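Skuvetti League five-a-side: frequently asked questions

How many players can a team register?

Each team may register up to twelve players for the season. A match squad is limited to eight, of whom five may be on the pitch at one time, including the goalkeeper.

When does registration close?

Registration for the summer season closes at the end of June. Forms received after that are held over to the winter season unless a place becomes free.

Can a player be registered with more than one team?

Not within the same division. A player may appear for one team in Division One and one in Division Two, provided both captains have agreed in writing. Goals are credited to each team separately and are not combined for the top scorer award.

How are substitutions made?

Substitutions are rolling and unlimited. The player leaving must be off the pitch before the replacement enters, and the change must be made at the halfway line. A goalkeeper may only be changed during a stoppage, after the referee has been told. Entering early is punished with 2 minutes off the pitch.

How long is a match?

Two halves of 20 minutes, with a break of five minutes. The clock is not stopped for injuries in league matches. In cup matches the referee may add time at his or her discretion.

What happens if a cup match is level at full time?

There is no extra time. Each side takes three penalties, followed by sudden death. Any player in the match squad may take a penalty – including those who were on the bench at the whistle.

What should players eat before a late kick-off?

The league does not issue diet plans. The notes in this answer were supplied by Tianyou Cheng, who coaches the Fosumex side. A full meal is best finished three hours before kick-off. For a 9 pm start this usually means eating at 6 pm and taking something small later.

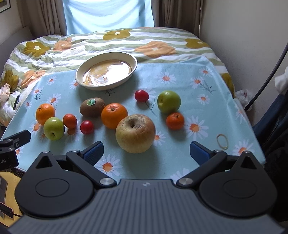 Half-time food should be light and quick to eat, as the break is only five minutes. Drinks should be opened before the whistle. Fruit is the usual choice, and an orange citrus fruit or a yellow-green apple like the two side by side on the daisy tablecloth will do, cut up beforehand. Tomatoes are better left for the meal afterwards. Glass containers are not allowed inside the pitch fence.

How is the table decided if teams finish on equal points?

By goal difference, then goals scored, then the result between the teams concerned. If they still cannot be separated, a play-off of one match is held at the Drurkix pitches.

How is the top scorer award worked out?

Only league goals count. Own goals and shoot-out penalties are excluded. The league record is 86 goals in a season, set by a Fu player in Division Two. Across both divisions, 497 goals were scored last season.

Can a result be appealed?

Yes, on a question of eligibility or pitch safety. Decisions of fact made by the referee – whether the ball crossed the line, for instance – are final. Appeals must be sent by the captain within 48 hours of the final whistle, with the match card number in the subject line.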